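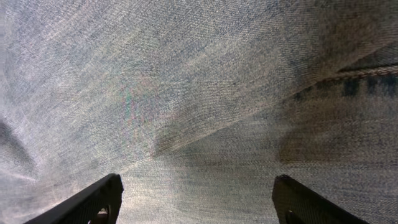 Washed denim, close up.

Reading and Writing the Personal Essay
Notes for Week Four: Margit Szilágyi, The Brusstead Notebooks
Handed out 25 Sep 2025

Welcome back, everyone, and thank you for the lively talk last time, which ran so far over that I never got to the second half of my own notes. I have folded what I missed into this handout, so it is longer than usual. Please bring it with you along with the book, and feel free to scribble all over both.

Before you read

Szilágyi came to the essay by a side door. She was a bookkeeper at the Dravex mill in Brusstead for most of her working life, and she wrote in the evenings at her mother's kitchen table, in school exercise books with ruled covers. The pieces first ran in a small quarterly called Lenz, where her name was misspelled twice and left off altogether once. When the collection was published it had a first printing of 3,000 copies, and it took years to sell them. Then Gebhard Eder wrote his long introduction for the second edition, and the book has been on reading lists like ours ever since.

I mention all this because it comes up in the essays themselves, usually sideways. She will be telling you about a neighbor's plum tree and suddenly you are in the mill office on payday, with the windows painted shut. Students sometimes find these jumps confusing the first time through. I did too! My advice is to keep going and trust her, and then go back with a pencil and mark the spot where the subject changes. Very often there is one plain little word, a "still" or an "anyway," holding the two halves together.

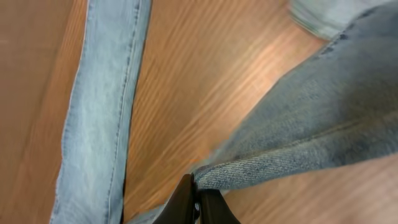
5 min read

The shape of the book

There are eleven essays in three parts. The first part is about childhood and the river, the second is about work, and the third (the one people argue over) is about going back to Brusstead after a long time away and finding that the street she grew up on had been renamed. We are reading four essays this week: "Ledger," "The Good Coat," "A Visit to Gandari," and the title piece. If you only have time for three, leave "The Good Coat" for the weekend, but do come back to it. It is the funniest thing in the book, and we will want it in October when we talk about comedy.

A word on "Ledger." It is built out of entries, 70 of them, some only a line long. A few readers have treated the entries as a kind of poem, and Eder leans that way in his introduction. I am not so sure. To my ear they sound like a person who has spent all day writing in columns and can't quite stop when she gets home. Try reading a page aloud, slowly, with a pause after each entry, and then read it again as if it were ordinary prose. You may find you prefer one or the other, and I would love to hear which and why.

"A Visit to Gandari" is the travel piece, although she hardly travels. Gandari is a hill village two bus rides from Brusstead, where her father was born and where he refused ever to take her. She goes at last at the age of fifty, stays for one afternoon, buys a loaf of bread, and misses the bus home. That is the whole plot. Notice how much of the essay is spent waiting at the stop, and how her father, who is barely mentioned in the village, fills up the waiting.

Some terms we will be using

Occasion. The thing that sets the essay going, which may be quite small. In the title piece it is finding the old exercise books in a drawer under the good tablecloths.

Subject. What the essay turns out to care about. The occasion and the subject may be cousins or they may be strangers, and part of the fun is watching them get introduced.

Persona. The "I" on the page. It is made out of the writer but it isn't quite the same person. Szilágyi's "I" is slower and more patient than the woman in her letters, who is often in a temper.

Turn. The place where the essay changes its mind or its direction. There can be more than one. "Ledger" has a turn very near the end, and I won't spoil it here.

On the letters

Several of you asked about these. There are 731 surviving letters, most of them to her sister, and Eder quotes from them freely in his introduction. They are a great pleasure and they are also a bit of a trap. Once you know from a letter that she disliked the mill manager, it is tempting to go looking for him behind every cross sentence in the essays. By all means read the extracts in the back of our edition (they start on page 117), but please read the essays first. I would like you to meet the "I" of the book on her own before you meet the sister's Margit, who borrows money and complains about the soup.

There is also the matter of what Eder left out. He was a friend of the family in later years and he says openly that he skipped anything that might hurt people still living. Whether an editor should do that is a question we could happily spend an hour on, and we probably will.

Questions to think about

Where in "Ledger" do you first feel that the writer is at home and no longer in the office? Which words tell you?

In "A Visit to Gandari," why do you think she describes the loaf in such detail and the father's house in a single sentence?

Eder calls the title piece "an essay that is ashamed of being one." Do you hear shame in it? If you don't, what would you call that tone?

Pick one paragraph from any of the four essays and take out the first sentence. What is lost, and does the paragraph limp or does it run faster?

Writing exercise

Write two pages about a piece of work you have done with your hands or at a desk, paid or unpaid. Begin with something that has nothing to do with it — a meal, a tree, the weather, a quarrel on the stairs — and get yourself to the work by the end of the first page. Please don't explain the connection. Leave a wide margin, double space it, and bring two copies, one for me and one for your partner.

For next week

Finish the third part of the book, including the renamed street, and reread the opening page of the introduction. We will start with the exercise, so come ready to read a paragraph or two aloud. My office door is open after class as always, and if you have lost your copy of the book, there are two on the shelf just inside it.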